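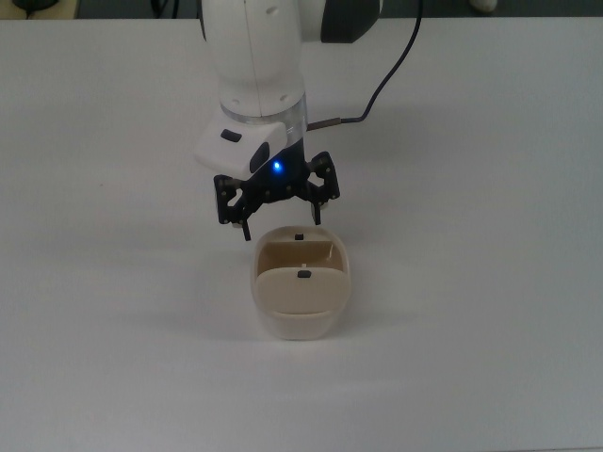 白色桌面和收纳小盒

白色桌面上的小塑料盒总是滑，还留印子，怎么处理？

Hemant Tyagi
提问于6月

家里书房换了一张白色桌面的桌子，Jivard 的，用了3个月。桌上放一个敞口的小塑料盒，平时装回形针和备用螺丝。现在有两个问题：一是盒子太轻，伸手拿东西时一碰就跑；二是盒子底下的桌面上留了一圈浅黄色的印子，湿布擦不掉。

试过在盒底贴双面胶，盒子是不动了，但揭下来以后胶留在桌面上，比印子还难看。桌面不想铺桌垫，夏天粘手。有没有别的办法？最好不用花太多钱。

Jordan Lambert
回答于当天晚上

先把残胶去掉。用吹风机低档吹一会儿，胶软了以后拿旧银行卡平着推，剩下的用棉片蘸一点酒精擦。酒精先在桌子背面或者桌边不显眼的地方试一下，掉色或者发乌就别用了。

黄印子用小苏打加水调成糊，敷18分钟，再用软布打圈擦，最后清水擦两遍。不要用百洁布的绿色那一面，白桌面磨花以后更容易脏。我在 Plevstead 租房的时候，退房前就是这么弄的，印子淡了很多，没有全掉。

防滑的话，盒底四角各贴一小块硅胶脚垫，五金店按板卖，一板够用好几年。贴之前盒底要擦干净，等干透，不然过几天就掉。

Blackburn
回答于第二天上午 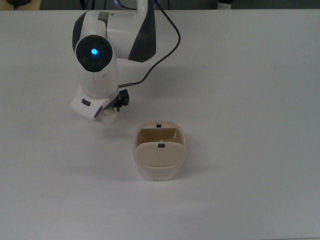
盒子打滑多半是里面东西太少，重心又偏高。我自己桌上也是这种盒子，垫过橡胶圈，不好看，后来换成了加重的办法。像图里那种奶油色的小塑料盒，放在白桌面上颜色比较接近，底下垫一块剪得比盒底小一圈的薄硅胶片，从侧面不怎么看得出来。盒子里面再铺一层旧硬币或者一块小瓷砖，上面照常放东西。

我用的硅胶片是 Brilen 的，剪坏了2次才剪合适，建议先拿纸比着盒底画个样。

补充一下，有些软胶脚垫时间长了也会让白桌面发黄，隔一阵把盒子挪开擦一擦。楼主那圈印子如果敷了小苏打还在，可能已经渗进去了，再擦也没什么用，把盒子放回原处盖住就行。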